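Visit to the Plevia Open Day
Student project report, 17/08/2022

1. What we went to see

Our group visited the robotics lab at Plevia during its open day. We joined the demonstration of Grerel, a project that trains a robot to do kitchen tasks in simulation before it is tried on a real arm. The talk lasted 50 minutes and there were 28 visitors in the room.

2. The microwave task

The task we followed most closely was opening a microwave. The simulated kitchen is kept very plain -- a white counter, a pale wall and the appliance. The microwave has a long vertical bar handle at the right side of the door, and next to it a panel with two round dials, one over the other. The dials have no numbers or labels. The black gripper finger comes in low, in front of the door and left of the handle.
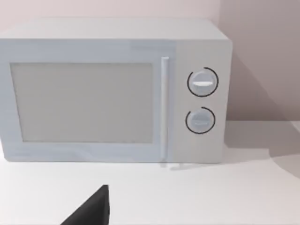

3. Results shown by the lab

The lab had logged 174 runs of this task. The staff told us that most failed runs went wrong at the same point -- the gripper closed too early and missed the handle. They are now changing the approach path in their control software, Sinia.

4. Questions for our project

We asked if the lighting in the simulation is varied between runs. It is, but only in the newer version. For our own project we will start with 2 light settings and send our first results to the lab in October.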